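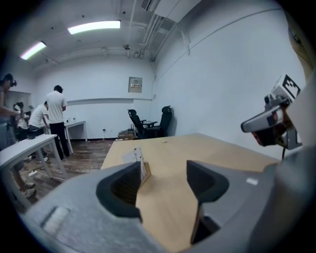

Gripper fingers open, over the wooden table.

Fiction > Short > Working Hours

THE SPECK

The rule was that a run began with the hands open and ended with the hands open, and whatever happened in between belonged to the run. Esperanza Pacheco had been told this on her first morning by Ermanno Monti, who said it while eating a roll and did not say it again.

She was on the wooden table. The others had the white desks. The wooden table was for two-handed work, and two-handed work paid the same as the other kind but went slower, so people who had been there a while tended not to ask for it. Esperanza liked it. It was by the wall and you could stand.

She buckled the harness, put her hands in the grips, and waited for the tone. When it came she closed the left gripper, opened it, closed the right, opened it, and then did the task on the card. The tone came again. She rested both grippers on the wood until Ermanno said "Good" from across the room. Sometimes he said "Again."

In the afternoons Ermanno went through the runs and threw some out. He threw out the ones where a hand shook or a thing was dropped and picked up too fast. Hendeo, the company that paid for the room, wanted clean examples. A machine in another building would be shown all of them and would learn from them how to fold, stack, turn and put down. Esperanza had never seen the machine. She pictured it as a kind of nephew.

"You pause," Ermanno told her one day. He had come over with the tablet. "Before you let go of anything. You hold it there a second."

"Is that bad?"

"It's in every run. If it's in every run, it learns it."

"So I should stop."

"I don't know. I'm asking Zendport." Zendport was the firm that built the grippers, and the one Ermanno asked about most things. He wrote something down and went back to the white desks, where A-yeong Song was bent over with her head almost on the table, trying to hear a click.

Esperanza knew where the pause came from. For seven years she had worked in the kitchen of the Arrieta, where Remedios Zabala ran the pass, and Remedios did not let anybody put a plate down and take the hand away in one motion. You set it down, you waited, you let go. If you didn't wait she made you pick it up and do it over with the waiter standing there. Esperanza hadn't thought about it since she left. She did it at home with cups.

She tried a run without it. She tried it two times, and both times it felt like dropping something down a stairwell.

"Again," said Ermanno.

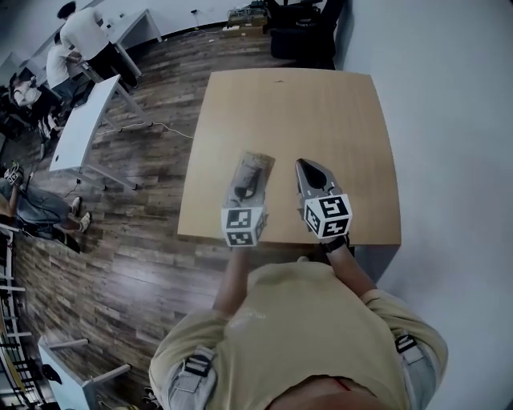 STEDAMMONT, November

By then the room was cold in the mornings and the count on the whiteboard by the door said 407. It was her count, the wooden table's count. A-yeong had written it up there and drawn a box around it.

Zendport had finally answered. The answer was that they had no opinion about the pause.

"So what do we do?" Esperanza said.

"We keep it," said Ermanno. "There's too many of them now to throw out."

He asked her to clear the table for the next set. There was a speck near the far edge, a small dark one that had been there for some time. She had wiped around it and over it and it had come back, or it was a different one. She looked at it and left it alone. In the runs it would be there behind everything her hands did, and she wondered whether the machine would learn that too, that a table is a thing with a speck on it.

The tone came. She set the grippers down and waited with the cubes facing up.

At the end of the shift a man named Julián Miranda came from Hendeo with a laptop and showed them a video. Everyone got up from the desks and stood behind him. On the screen an arm picked up a cup from one side of a table, carried it over and put it down on the other. It stood there with its fingers still closed around the handle.

"That's the part we wanted to ask about," Julián said. "It looks like a fault. The timing's the same every time, though."

On the screen the fingers opened and the arm went away from the cup.

"Play it again," said Esperanza.

He played it again. A-yeong laughed and put her hand on Esperanza's back, between the harness straps.

"Who does that?" Julián asked. He was looking at Ermanno.

"Remedios Zabala," Esperanza said.

He opened a file and began to type the name, and asked her how it was spelled, and which table that was.

Filed under: Short Stories, Work, Machines

We use cookies to remember your reading settings. Accept / Manage choices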